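Oiling a Wooden Cutting Board

Use food-grade mineral oil. Wash the board with dish soap, rinse, and stand it on edge until fully dry. A board oiled while damp will trap moisture in the grain.

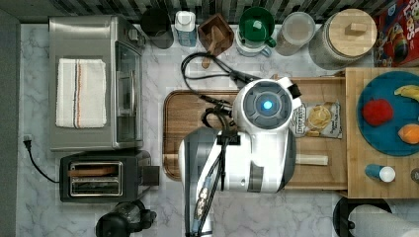

Mahnaz Shojaei asks whether olive oil will do. It will not. It turns rancid in the wood.

Warm the oil to 77 °F so it spreads thin. Wipe it on along the grain, end grain last, and wait 19 minutes. 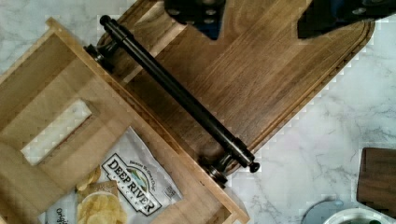

Apply a second coat to any spot that looks dull. Wipe off the excess with a lint-free cloth and leave the board on edge overnight. If the board has a groove, run a cotton swab along it to lift pooled oil.

Store the board away from heat. Repeat when water no longer beads on the surface.

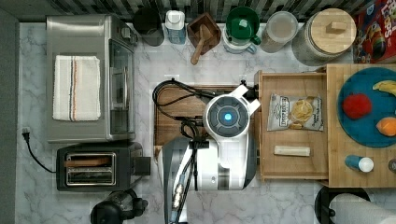 Counter with toaster oven and two-slot toaster.

Updated 4 April 2020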